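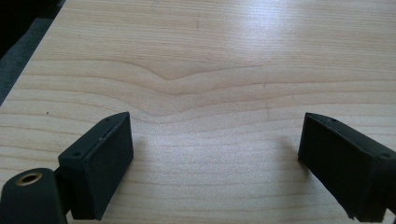
The grain of a pale wooden tabletop.

The ferry to Plulo was late, and the woman at the ticket window had stopped giving times. My father's letter said he would wait at the Fudico café until it closed. I had 57 in coins and one bag.

We had not spoken since January. He had sold the boat for 900 and told my sister first, and I had said some things about that on the phone.

When I got across it was dark and the chairs were stacked. He was still there, in his coat, with two cups in front of him.

"You've had your hair cut," he said.

"In the spring."

He pushed one of the cups over. The tea was cold and I drank it. He asked about the crossing and I told him — the wind, the man with the dog, the engine stopping twice. He wanted to know which engine. I said I hadn't asked.

"It'll be the old one," he said. "They never replaced it."

The owner turned off the lights at the back. My father picked up my bag before I could, and we walked up the hill to the house.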